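By four in the afternoon the club had 3 tries left and one working theory, and Brisa Ponce didn't believe the theory.

"It'll sort them," said Citlali, who had written most of the code and slept very little. "Strips on one side, cubes on the other. It did it last night."

"Did anyone see it last night?"

"Dede saw it."

Dede Gyamfi studied the ceiling tiles. He said he had seen the end of it. He had seen a strip on the side where strips were supposed to go, at any rate, and he couldn't swear it hadn't started there.

Brisa wrote that down. She was the club's record keeper at Pulladstead, a job she had been given because she'd complained about the old records. The winning entry at the Garba Cup had scored 660 the year before. Pulladstead's best practice run stood at 484, and she had her doubts about 200 of those points.

"Start it," she said.

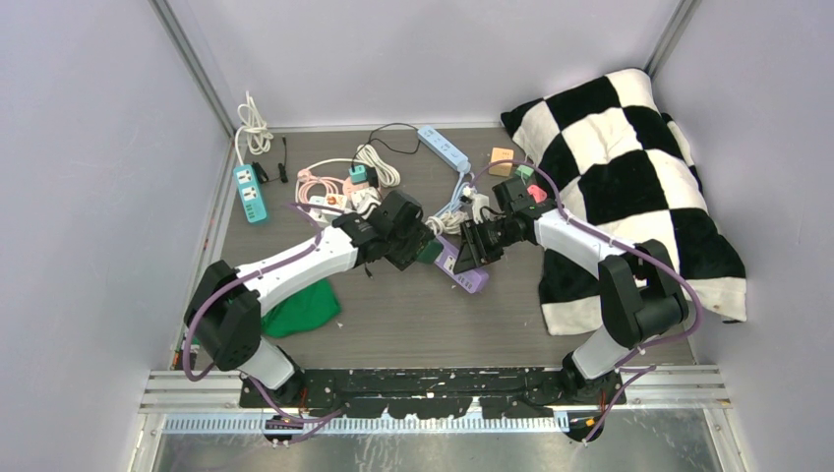
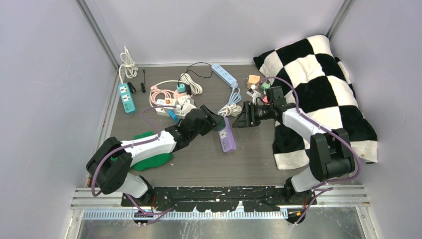

The purple strip, from one of the wrists:
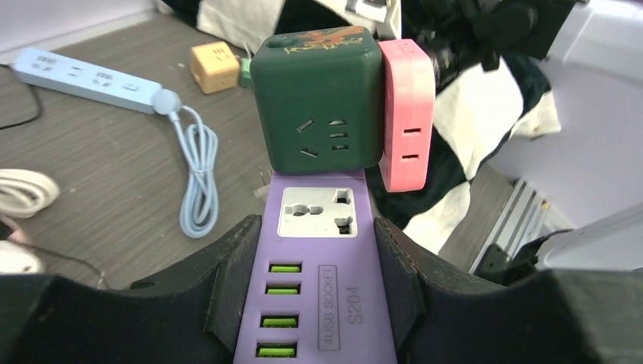 "Look at that grip," Citlali whispered.

"A grip isn't a sort," Brisa said.

Ms. Kandpal had come in with her coat still on and was standing behind them, eating almonds out of her pocket. She had coached the club for years and had never once told them a run looked good. Brisa liked her for it.

"What does it think it's doing?" Ms. Kandpal asked.

Citlali turned the laptop around. The program was called Dimance, for reasons she refused to discuss, and it was printing a number that was meant to show how sure it felt. The number was very high. It had also been very high in May, when the left arm spent most of a demo for the parents pushing on a wall.

"I'd like it better if it worried a little," said Brisa.

"You worry enough for it."

"Somebody has to! We're going to stand up in front of judges and say this thing can tell a plug from a power strip. Can it? Or does it just know where Dede puts them?"

Dede stopped looking at the ceiling. It was true that he always set up the table himself, and true that he was a person of habit. His sandwiches were cut the same way every day.

Citlali opened her mouth and shut it again. The fan in the laptop got louder.

"Move them," said Ms. Kandpal.

"The run isn't over."

"Then stop the run. You have two more. Brisa, you set the table, and don't let him help."

Citlali put her finger over the key and left it there long enough that Brisa thought she might refuse. Then she pressed it, dropped into a chair and pulled her hood up.

Brisa rolled back her sleeves. She had no idea where to put anything, and she was pleased about that.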